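Notes for week 9, Home Spaces and How We Use Them (evening section)

Welcome back, everyone, and thank you for sending in your floor sketches over the break. I had a lovely time going through them with a pot of tea, and I've penciled little comments all over the margins, so please don't be alarmed by the amount of writing when you get yours back! Tonight we carry on with **reach**, the idea we only brushed against at the end of week 8.

## Reach, and why kitchens taught us about it

When people first began to study housework seriously, they spent a good deal of time simply watching somebody make a meal. They noted each step, each stoop and each stretch. The thing they kept finding was that a room can be handsome and generous in size and still wear a person out, if the flour lives at one end and the bowl at the other. You'll remember our Plundstead case, the long galley kitchen where the owners had put up a wonderful wall of shelves and then used only the lowest two.

For our purposes we'll sort reach into two kinds:

- **Easy reach** is what you can get to with your elbow still bent and your feet where they are.
- **Full reach** is what you can get to with your arm straight out, perhaps leaning a bit.

Anything past full reach means taking a step or fetching a stool, and we'll call that *travel*. Most of us, if we're being fair, keep a few everyday things in travel and a few once-a-year things in easy reach (my own fish kettle has had the best spot by the stove for longer than I care to admit).

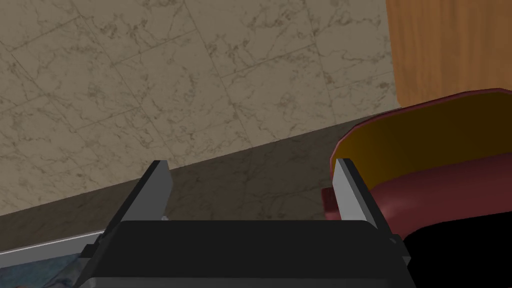
The next thing to think about is how reach changes through a lifetime. A counter that suits you at thirty may bother your shoulders at seventy, and a child of six lives in a very different house from the one her parents live in, even though the walls are the same. In the Honenero reading, look closely at the section on drawers versus cupboards. The author is rather hard on low cupboards, and I'd like you to come ready to argue with her, or to cheer her on, whichever you please.

## For next time

1. Read Honenero, chapter 2, and skim the Rampersad handout on lighting.
2. Choose one room at home and list 16 things you use in it every week. Mark each one **E** (easy), **F** (full) or **T** (travel).
3. Move any two of the T items somewhere better, live with the change until Saturday, and write me half a page on how it went. Grumbling is welcome.

Spare copies of the reading are in the tray by the door, and the sign-up sheet for sketch reviews is right beside it.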